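How to test whether a robot can put your bathroom bottles away

Updated 6 October 2025

Machines can do some household chores now, on a good day, in a room they know. Bathrooms are still hard. This test uses bottles and takes one afternoon.

What you need

A two-fingered gripper, two or three plastic bottles of different shapes, and a spot to put them down. We used the Sallis checklist, which is free to print.

Steps

1. Choose one chore and write it in a single sentence. "Pick up the bottle and stand it on the counter" is enough. "Tidy the bathroom" is too big.

2. Do the chore by hand-held gripper first. If you can't manage it with two fingers, the robot won't either.

3. Start with a round bottle, then try a squarish one. Clear plastic goes last, as cameras have trouble with it.

4. Try the bottle upright and lying down. Treat these as separate tests.

5. Run 40 attempts without moving the furniture. Then shift the bottle's starting spot and run 40 more.

6. Score a drop as a fail, even if the machine recovers. Record every time you had to step in.

Keep the two sets of scores apart. A machine that does well in the first set and poorly in the second has learned the spot, and it isn't ready for your house.

Bottle work with hand-held grippers: 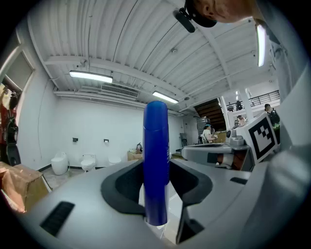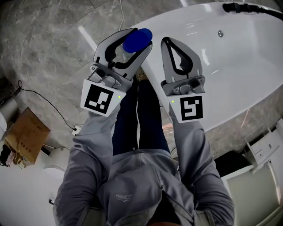
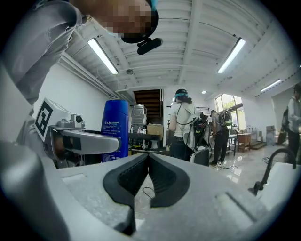 Ruchti wrote in to disagree with step 6: a dropped shampoo bottle costs me nothing, so if the robot picks it up again and finishes the job, I'd call that a pass and save the fails for glass.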